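## 4. What the handhelds did indoors

I should say up front that I came to this part of the study expecting to be bored. Section 3 covered the outdoor range walks at Denddale, and those went pretty much the way the link budget said they would. Indoors is where I figured we'd get a couple of dull tables and move on. We spent most of May on it instead, and I'm still not sure I understand all of what we saw.

The setup was simple. Two models of handheld, the Dirkum and the Urio, both sold as dual-band, both bought retail (I paid for the first pair out of my own pocket and have the receipt somewhere). We used the stock antennas for everything in this section. I know plenty of people swap those out on day one, but the folks we interviewed for Section 2 mostly didn't, and I wanted numbers that looked like their lives. Batteries went back on the charger after every run, even the short ones.

The building is the old Grosia warehouse, which has three things going for it: steel shelving, a concrete stairwell, and a manager who let us walk around it talking to ourselves. One person stayed at the front desk and read word lists. The other walked the route, stopped at each mark on the floor, and wrote down what they heard. We made 604 calls this way. A call counted as good if the listener got all the words on the first try, and as bad if they got anything less. No partial credit! I went back and forth on that, but partial credit turns into an argument about what "mostly" means, and I've had that argument before.
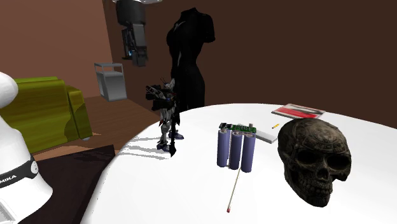

Ramiro Campos objected to the scoring rule when he read the draft, and his point was a fair one: in a real shop or office people simply ask each other to repeat, so a missed word on the first try costs them a few seconds and nothing more. He'd have scored the second try too. I agree that would be closer to how people use these things. I kept the strict rule for the main results and put his version in the appendix, where the gap between UHF and VHF gets smaller but doesn't go away.

That gap is the main finding, so let me get to it. Inside the warehouse, UHF was better almost everywhere. This is what the textbooks say (shorter waves get through doorways and gaps in the shelving more easily), and both models followed along nicely. The stairwell was the odd one. On the lower landings VHF kept working at marks where UHF had gone to mush, and it did so on different days with different people holding the radio. My best guess is the steel handrail, which runs the full height of the stairs. I'd love to test that properly, but the manager's patience had limits and they were well short of letting me take out a handrail.

### 4.1 Voice activation

We also tried the hands-free mode, where the radio starts sending when it hears you talk. Everyone loves the idea. In practice it ate the first word of the call so often that listeners started guessing it from the rest of the list, and we had to reshuffle the lists to stop them.

The delay is the culprit. On the Urio I measured 500 milliseconds between the start of speech and a usable signal at the other end, which is plenty of time to lose a short word whole. Saying a throwaway word first ("okay, bring the cart back") fixed it for most talkers. I did it so much that I caught myself doing it on the phone.

Sensitivity was the other headache. Turn it up and the radio opens for a dropped box or a forklift horn. Turn it down and soft-spoken people have to bark. We settled on a middle setting for all the scored runs, and I wouldn't claim it's the best one, only that it was the same one every time.
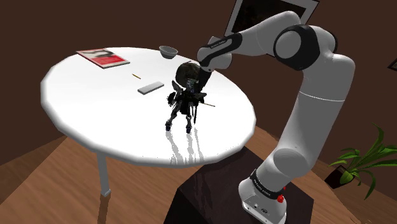 **Figure 2.** White robot arm over a round table.

The battery saver adds its own wrinkle. With it on, the receiver naps between quick checks for a signal, so a call that lands during a nap loses its front end. Put that together with voice activation and you've got two separate things nibbling at the same first word. We ran the pair of settings both ways, and with both turned on, only 81 percent of calls came through clean from the near marks, where the signal itself was never in doubt. With both off, those same marks were close to perfect.

### 4.2 Tone codes

People get confused about these, and I did too for years. A tone code doesn't make your conversation private. It just keeps your own speaker quiet unless the incoming signal carries the matching tone. Anyone on the channel with no code set can hear every word you say. Several of the people in our interviews believed otherwise, and a few had been reading out gate combinations on the strength of it.

For the range tests the codes mattered in a smaller way. At the far marks, the decoder sometimes gave up before the voice did. We'd hear nothing with the code on, switch it off, and there would be the word list, scratchy but readable. The Dirkum was worse about this than the Urio, though I only had 2 of each, so please don't go buying one over the other on my say-so.

We repeated the far marks with codes off for that reason, and those are the runs used in the range comparison. The runs with codes on are kept separate, and the two sets shouldn't be pooled. I pooled them myself in an early draft and it made the stairwell result vanish completely, which cost me an evening of staring at the spreadsheet before I spotted the mistake.

The next section goes back outside, to the parking lot and the row of parked trucks along its north side, with the same four radios and the same word lists.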